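共同工房の自作ロボットアーム、積み木の色分けに挑む 実用化の声には疑問も

2019年1月17日

共同工房「ポルタリ」で、会員有志が積み木を色ごとに寄せ集めるロボットアームの製作を進めている。計画名は「ゼイン」。昨年7月に始まり、現在は会員5人が夜間に作業を続けている。

製作班によると、これまでの材料費は腕本体を除いて834ユーロ。腕は会員の勤務先から中古で譲り受けたもので、制御プログラムと作業台まわりを自分たちで組んだという。班は「家庭の片付けを任せられる日は近い」と意気込むが、額面どおりに受け取るのは早いだろう。

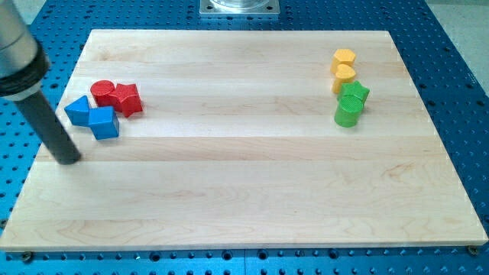
アスマー・アラウィ

穴の並ぶ青い台に木の板をねじで留め、その上で作業をさせる。板の左側には赤と青、右側には黄と緑の積み木が寄せてあり、円柱や星形、ハート形など形はまちまちだ。腕の先は丸みのある濃い灰色の棒で、物をつかむ指はない。班の説明では、動作は棒で押して滑らせることに限られる。

つまり、持ち上げることも、箱にしまうこともできない。床に散らかったおもちゃを相手にする家庭の片付けとは、かなり隔たりがある。板の外へ押し出した積み木は人が拾って戻す決まりだと聞けば、なおさらである。

成功率を尋ねたが、班は「記録の取り方を検討中」と答えるにとどまった。先月の会員向け実演では、並べ終えるまでに3回のやり直しがあった。見学した会員のビン・ジエップさんは「動きは面白い。ただ、うちの子のほうが速い」と話す。

部品の一部を提供するロルタッハ社は、製品化の予定はないとしている。班は6週間後に2度目の実演を開く考えで、今度は積み木の初期配置を見学者に決めてもらうという。成功率の公表については、まだ決まっていない。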